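Relabelling the handover set
Apr 21, 2020

I finished the second pass over the Zudcombe bimanual data last night, and the numbers moved enough to be worth writing down. The set has 3,095 episodes. Of those, 313 had a grasp label I no longer agree with, nearly all of them in the handover and regrasp tasks.

The original labels came from a threshold on gripper current. Colette Bouvier wrote that script in November and warned me then that it would misbehave on light objects. It does. A thin-walled carton deflects before the motor current rises, so the label lags the contact by a variable amount, and the policy learns to dwell at the object for no useful reason.

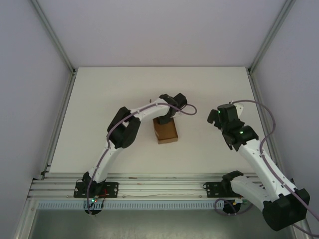 The new labelling scheme drops the current threshold and uses finger position error instead, meaning commanded aperture minus measured aperture, low-pass filtered and compared against a free-air baseline for the same gripper. Each arm gets its own label stream. This matters most in states where the left gripper has the top of the box and the right one is still standing open, fingers toward it. The old script merged both arms into a single "in contact" flag, so a state like that was indistinguishable from a two-handed hold. Splitting the flag fixed more episodes than the change of signal did, to my mild embarrassment.

I retrained the Baptista baseline on both versions with the same seeds and the same schedule. Dwell at first contact is shorter with the new labels - visibly so in the rollouts - and the second arm commits to its approach earlier. Premature release hasn't changed, and I don't think labels are the cause there. Judit Major's view is that the action chunks are too long for the release phase. I've got 2 runs queued with shorter chunks to test that.

One caveat. The free-air baseline drifts as the finger pads wear, so it has to be re-recorded after every pad change. The script now refuses to run if the baseline file is older than the last entry in the maintenance log.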